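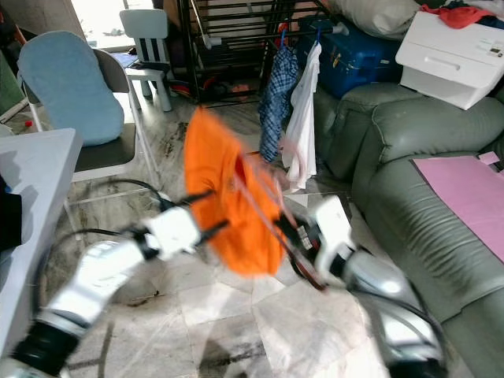

4. Setting Up the Sarari Garment Steamer

Applies to the Sarari upright model with the 3-foot hose. Revised 11/15/19 by Zuzana Sokol.

The box says the steamer is ready in under a minute. Plan on longer. Read this section through once before you fill the tank.

4.1 Assembling the pole

1. Slide the lower pole into the base until the catch clicks. If you hear no click, pull it out and try again. A half-seated pole will hold for a while and then drop.
2. Extend the upper pole and close both clamps.
3. Hook the hanger onto the top. It is rated for one garment. The picture on the box shows a winter coat on it – we would not hang one there.

4.2 Filling the tank

1. Unplug the unit.
2. Lift the tank by its handle and unscrew the cap.
3. Fill to the line with plain water. Do not add scent, vinegar or fabric softener. Jarum sells a scented additive "for all steamers," and the two units we tried it in both started spitting.
4. Tighten the cap by hand and set the tank back on the base.

Note: The tank holds 163 ounces if you believe the label. The fill line comes well before that. Go by the line.

4.3 First heating

1. Plug straight into a wall outlet. No extension cords.
2. Turn the dial to 3 and wait for the light to go green.
3. Point the head away from you and let it run for 5 minutes into a sink. The first water out may be cloudy.

Caution: The green light means the heater is warm. It does not mean the hose is clear. Keep the head upright and away from skin.

4.4 Laying out clothes

The pole works for shirts. Dark knits and anything heavy do better on a table, whatever the sales sheet says about steaming "any fabric on the hanger."

1. Cover the table with a dry cotton towel.
2. Spread the garment flat and pull the sleeves out to the sides. A heap will only get damp.
3. Test a hidden seam first.
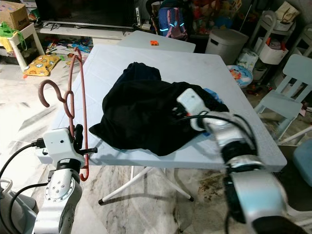
4.5 Descaling

1. Let the unit cool, then empty the tank.
2. Use the powder supplied, one packet per full tank. Tarun Sachdeva compared it with the Scanlon tablets in May and saw no difference except the price.
3. Run until the tank is empty, then rinse twice.

The "self-cleaning" mode (dial position C) flushes the hose only. Scale in the heater stays where it is – descale by hand anyway.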